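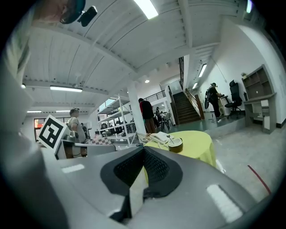

Round table with the yellow-green cloth, draped.

Andero Round Tablecloth, 216 cm
Sold by Ninex Table Linens
Page text by Pei-shan Yang

I write the pages for our linens and I'm also the person who opens the returns, so I don't have much patience for the way tablecloths usually get sold. "Wrinkle-free" is a favorite. I have never met a wrinkle-free tablecloth. The Andero wrinkles less than cotton and more than vinyl, and if you fold it in a drawer for a month it will come out with a cross in the middle of it. Iron it on low from the back, or put it on the table the night before and let the creases drop a little.

What it is
A plain-weave polyester cloth, hemmed all the way around, one piece with no center seam. The factory calls the finish "stain-proof." We took that off the label in August. Water and coffee bead up for a short while and can be blotted. Red wine and turmeric will go in if you leave them, whatever the label says.

Size
216 cm across before washing. The supplier says it doesn't shrink. Ours lost a little on the first hot wash, so we now say wash cool and we don't promise the full number afterward. Measure your table across the top, add twice the drop you want, and compare. Please measure. "It's a standard round" is how most of our returns begin.

Colors
Lime, sand, slate, white. Lime looks different on every screen we've tried it on – greener on some phones, closer to yellow on others. If the match to your napkins matters, ask for a swatch first.

Weight
The maker's sheet says 200 grams per square meter. I can't confirm that with the scale we have, but it's heavy enough to hang properly indoors. Outdoors it will lift in a breeze like any other cloth, and you'll want clips. We don't include any.

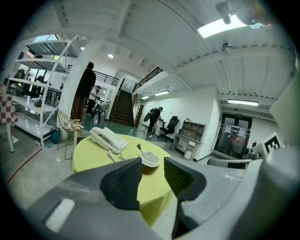 Will the cloth slide when I move things around on it?
On bare varnished wood it can. A thin felt or rubber-mesh pad underneath fixes that, and any cheap one will do.

Care
Machine wash cool with like colors. No bleach, no fabric softener (it kills what finish there is). Tumble low or hang. The hem thread is the first thing to go if you dry it hot, and we won't replace it for that.

Compared with our others
The Nuria is cotton, softer, and costs more. It needs real ironing every time. The Illés is a coated cloth that wipes clean and feels like it. If you have small kids, buy the Illés and stop reading. Chun-hung Tam in our warehouse thinks the Andero is the best of the three. I'd call it the least trouble for the money.

Price and shipping
$20 plus shipping, any color. Orders over $70 ship free within the lower 48. We don't do "was/now" prices – it has been $20 since we first listed it.

Returns
Thirty days, unwashed, with the tag on. Swatches aren't returnable and we don't want them back.

Page last changed November 2018. Sand is out of stock until the next delivery.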